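Thursday, March 12, 2020

Up at the usual time, rain on the way in. The bus to Clevilton was half empty and I had a seat for the whole journey, so I read through the draft rules for wet work again. We have until April to finish them and I am still not happy with section 2, the one on water near the arms. It was written before we did any of this work and it reads like it. "Liquids should be handled with care" is no use to anyone standing at the bench.

Spent the first hour rewriting it at my desk. I took out every "should" that ought to be a "must" and ended up with half as many sentences. I also took out the paragraph copied from the Kostiuk handbook, as it deals with coolant in a machine shop and we have none.

Before tea I went over the bench layout with the new wording in my hand. The draft now says that any liquid must be held in something with a raised rim, and that the cable on each arm must be clipped along the link and clear of the container. The blue tray has its rim and the left arm has its clip. What the draft did not say, and now does, is that the slack in a cable loop must be checked at the furthest reach and at the nearest. The loop at the wrist on that arm is a wide one. I would like it shorter, but too short is worse, so the rule asks for a check and leaves the length to whoever sets up.
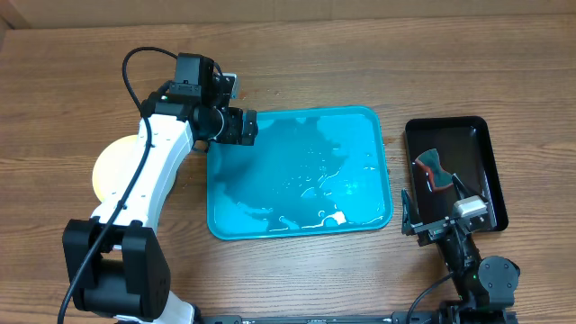
Spills and marks

This took up the rest of the morning. The old rule was to wipe the table at the end of the day. I have changed it to the end of each run. There were reddish marks on the wood by the blue tray, and if marks are left you can't say afterwards which run they belong to. The record sheet for Vuster has a box for the state of the table at the start, and as far as I can tell we have all been ticking it "clean" out of habit. I have done it myself. The box will go and a blank line will take its place, so that people have to write something down.

I also want the limit on runs kept in. After 20 runs the arms are stopped, the fingers are wiped and the joints are looked over for damp. There was a request to raise it. I have left it alone until we have a full month of sheets to go on.

Lunch was cheese rolls and the last of the soup. It had stopped raining by then so I walked to the post box and back.

In the afternoon I did the part on plates and dishes. The Stiko notes treat a plate as clean or dirty with nothing in between, and that won't do when the job is cleaning. I have put in three states: clean, marked, and loaded, where loaded means there is something on it that could drop off. A marked plate may be moved by the arm with no extra step. A loaded one has to be kept flat, and the speed comes down. 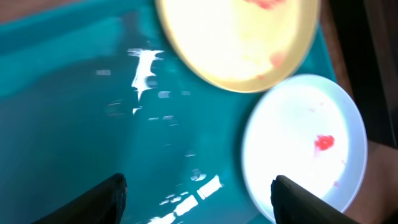

White plate with the red on it, yellow one behind. Fingers open.

I wrote the white one down as loaded and the yellow one as marked, though with the glare on the yellow I would not swear to it from the wrist view alone. That went into the draft as well: if the wrist camera can't settle it, a person looks, and if a person isn't sure it counts as loaded. It will slow things down a bit and I expect to hear about it.

Had a cup of tea and moved my desk lamp, which has been flickering since Monday.
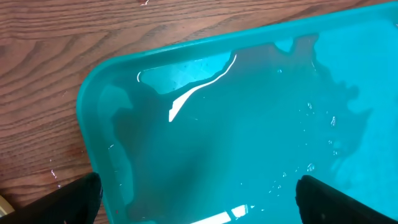 The last section I worked on was lighting, and I had been putting it off. Our present rule only gives a level for the room. It says nothing about where the light falls, and over water that matters more. The long white streak across the water in the blue tray is the sort of thing I mean, as it hides whatever is under it, and there is another bright patch between the fingers, just where you want a clear view. The new wording asks for a look through each wrist camera before the first run, with the water already in. If glare covers the place where the fingers will go, the tray is turned or moved and the check is done again. I added a line on drops outside the rim too. There were a few on the wood to the left of the tray, and under the new rule that means stop and dry the table.

Printed 8 copies and left them in the rack. Two pages are out of order in all of them, which I only saw once I had my coat on. Will sort it tomorrow.

Home by seven. Beans on toast. Must ring the dentist.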